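Frequently asked questions about the Zorkwood internment camp

Was Zorkwood really a "model camp"?

The phrase comes from a wartime newspaper piece, written after a visit that lasted one afternoon. I've yet to find a former internee who used it. Treat it as you would any other press handout of the period.

How many people were held there?

The plaque at the gate says 3000. I don't believe it. The surviving ration books never show more than some 100 people drawing meals in a single week, and the camp had 30 huts, several of them used for stores. The larger figure may be a count of every name that passed through the district office, including people sent elsewhere. Until somebody produces a nominal roll, I won't repeat it as fact.

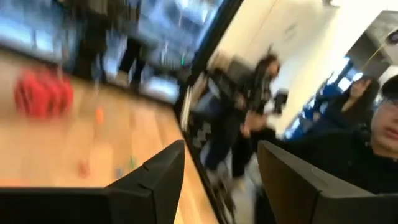
The district office ledgers might settle the matter, but the volume covering the first winter is missing. A local history from Fikbridge claims it was lost in a flood. The same book puts the camp on the wrong side of the river, so make of that what you will.

Were families kept together?

Officially, yes. Ruba Hattar's transcriptions of the censored letters suggest otherwise. In at least 35 of them a husband or wife is asking where the other has been sent. Some of those separations may have been short. The letters don't say.

Is there any truth to the tunnel story?

Very little, as far as I can tell. It first appears in a magazine article decades after the camp closed, and the author named no source. Genji Onishi walked the site with the old drainage plan and found that the "tunnel entrance" lines up neatly with a culvert.
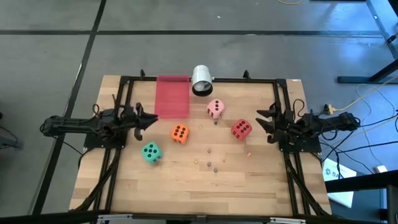
Page last changed: September

Can I rely on the memoir by the camp's commandant?

For the layout and the daily timetable, mostly. For his own conduct, no. He describes the hunger strike as "a misunderstanding over bread" and gives it half a page.

My grandfather's name isn't in your index. Does that mean he wasn't there?

No. Clerks spelled names however they heard them, and the index covers only the records we've been able to read. Try every variant you can think of, then write to Dalal Hourani with his year of birth and home town. Please don't rely on the paid Gemeline search, which copied an early version of our index, errors and all.

Contact: Dalal Hourani, Zorkwood Records Group | © Zorkwood Records Group | Back to top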